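Switching from coordination chemistry to toxicology for the doctorate, is it too late?

Forum: Graduate Studies in Chemistry > Career and Topic Choice

ligandfield_b
Hello to all. I have read this forum for two years, but this is my first post, so please excuse me if it is in the wrong section. My name is Benedita Amaral and I finished my master's thesis in October. The topic was zinc and copper complexes with sugar-derived ligands. I made eleven new compounds and got crystals of four of them, and I was mostly happy with the work.

Now I have two offers for the doctorate. The first is from my present group, to continue with the same ligands and to go to iron and manganese. The second is from a toxicology group at Meston, where they study how metal complexes are taken up by kidney cells. They want a person who can make the compounds and also learn the cell work.

My problem is that I had only one semester of toxicology, and it was a lecture with no lab. I like the second topic more. But I am afraid that after four years I will be half a chemist and half a biologist, and no company will want either half. Has anyone here made this change? What would you do?

oldflask
Welcome. I did nearly the same thing, only from organometallic chemistry to biochemistry. The first year was hard. I did not know how to keep cells alive, and I killed many of them. By the third year it did not matter where I came from.

What I would ask first is who will teach you the cell culture. If the answer is "the group", ask for one person. In my case the person was a technician with a half-time contract, and on her free days I was alone with the incubator.

Tormod_K
I have a different opinion from oldflask. The doctorate is the time when you become really good at one thing. You already have four crystal structures, so you are at least one year ahead in your present group. In the second group you begin at zero, with the same contract length. I stayed with my topic, finished in three years and two months, and changed field afterward in my first job. The company paid me while I learned.

ligandfield_b
Thank you both for the fast answers.

@oldflask: I asked this in the interview, and they said a postdoc will teach me. I did not ask how long his contract is. I will write to them.

@Tormod_K: It is true that I would be faster here. But my advisor is also honest with me that the iron and manganese compounds are sensitive to air, and we have one glovebox for seven people. So maybe not one full year faster.

pipette_and_prayer
One glovebox for seven people!! In our group we had one for five and there was a paper calendar on the door, and people wrote their names in it weeks before, and then other people erased the names (in pen, later, so they could not). I would take the cells only to get away from the calendar.

More seriously, go and visit. Not the interview visit, a normal one. Sit there for an afternoon when the professor is traveling and look at who talks to whom.

Sowah_lab_alum
I did my doctorate in the Sowah program, which is a structured school between chemistry and pharmacology, so I can say something about the "half and half" question. We were 12 people in my year. The ones who had trouble later were those who could not say in two sentences what they can do. The mix itself was no problem for them. I tell interviewers that I make metal complexes and I know how to measure if they are poisonous. It has been enough so far.

For the missing basics, I recommend to take the theory course in general toxicology in your first semester, even if they do not require it. Ours had 60 hours and an exam at the end. It was boring in some parts (the history of regulation), but the part about dose and uptake I still use.

Tormod_K
@Sowah_lab_alum: With respect, a structured school is another situation. You had courses, and you had other people with the same problem. She would be the only chemist in a biology group. If a synthesis does not work, who will she ask?

Sowah_lab_alum
That is a fair point. I would ask them if she can keep a second advisor in chemistry, and if this can be in writing.

ligandfield_b
I did not think of a second advisor. My present professor knows the group leader in Meston from a conference, so maybe it is possible. I will ask him this week. It is a little uncomfortable, as he is the one who would lose me.

Practical question in between. If I go, I must move, and I will write at home much more than now, because the offices in Meston are shared by six. What do you use as a desk? I now have a kitchen table and my back is already complaining.

pipette_and_prayer
Finally a question where I am an expert. Do not buy a desk. Buy a tabletop and put it on two trestles or on adjustable legs. You can take it apart when you move again, and you will move again. I went with a plain light top without any drawers, because drawers fill themselves with old spectra. Mine stands on a wooden floor, so glue felt under the legs or you pay for the scratches when you leave.

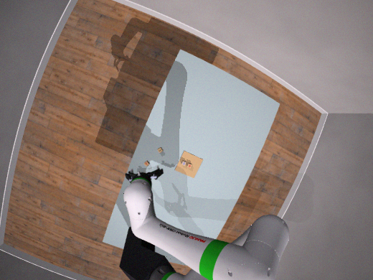

Pale top on plank floor.

glovebox_widow
Are the trestles stable when you type? My husband is a chemist and types like he is angry at the molecule.

pipette_and_prayer
Stable enough if the top is heavy. With the light ones everything shakes.

oldflask
Can we return to the question? I think something important is missing here. Benedita, how is the money in both places?

In my country a doctoral position in chemistry often pays more than one in biology, for the same hours. The difference for me was 348 per month before tax. Over the full contract it was not small, and I noticed it only after I had signed.

ligandfield_b
In my present group it is a 50 percent position, with teaching in the inorganic practical course. In Meston it is a little higher, but the rent is also higher, and there is no teaching. I made a small calculation and in the end it is nearly equal. They also give 500 per year for travel to conferences, which my group does not have as a fixed sum. So the money does not decide it.

I must say that I like teaching, so "no teaching" is for me not only an advantage.

Darkach
I come from the other side (toxicologist, works with chemists), so let me give the view of the people who would receive you.

We had two synthetic chemists in our group over the years. With the first one it went badly. He made very pure, very beautiful compounds that did not dissolve in water. We told him, and he made them again, even purer. It took a year until we tested something. The second one came to us in her first week and asked what concentration we need, in which medium, and how long the cells must sit in it. Then she went to design the ligands. She had three papers with us.

So to Benedita: your sugar ligands are probably a good start, as they should help with solubility. But please check early if the complexes stay together in the medium. There are amino acids and proteins in it, and copper likes them very much. If your complex falls apart in the first hour, you are doing toxicology on copper salt.

ligandfield_b
@Darkach: This is the most useful thing I have read about the whole project. For my thesis I measured stability only in water and in buffer. For two of the copper compounds I saw already in phosphate buffer that the spectrum changes overnight. I wrote one sentence about it and went on. Now I think this sentence was the interesting part.

Darkach
It usually is. Do you have the spectra over time, or only the start and the end?

ligandfield_b
Start, after one hour, and the next morning. The instrument was booked in between.

Tormod_K
I want to add something, so it does not look like I am only against it. If the stability question is what interests you, you can do it in your present group also. Ask your professor if one chapter of the thesis can be about behavior in biological media. You keep the chemistry as the main part, and a partner does the cell tests for you. I know several theses like this. The partner gets a coauthorship and you do not have to feed cells on holidays.

oldflask
It works if the partner has time. In my experience your compounds then wait in somebody's freezer, behind their own samples, for half a year. I still say learn it yourself.

Tormod_K
And in my experience people who learn it themselves do both things at a medium level. We will not agree.

oldflask
No, but it's fine.

gustora_reader
Maybe slightly off topic, but if someone wants to read the basics before the decision, the Gustora library lets guests read the older toxicology textbooks in the reading room, no card needed. The chapters on metals have not aged so much. Go before noon, in the afternoon the places are taken by law students.

Sowah_lab_alum
Also look at the doctoral regulations of both faculties. In some places, if your advisor is in biology or medicine, you receive another title than in chemistry. For some employers it is the same and for some it isn't. A friend had to take two additional exams because her diploma was from a different faculty. She found out in the second year.

ligandfield_b
I checked now. In Meston I could be registered at the chemistry faculty if one of the two advisors is a chemist. So the second advisor would solve this too.

I also wrote to the group, and the postdoc answered himself. His contract has 18 months left. He was friendly and said he wants to finish the training in the first six, and that I can come for a normal visit, as pipette_and_prayer suggested. He offered that I bring one of my compounds and we put it into medium and look at it together.

pipette_and_prayer
Go! And bring two compounds, in case one is in a bad mood.

Darkach
Bring also the free ligand and a simple copper salt as controls. You will need them, and it makes a good impression.

ligandfield_b
Controls are noted. I will weigh everything tomorrow, and I will bring one of the two that changed in the phosphate buffer. My talk with my professor is at 4 p.m., so I have to prepare also for this. I will write here after the visit.

glovebox_widow
Good luck. My husband says to freeze-dry the ligand first, and he says it loudly.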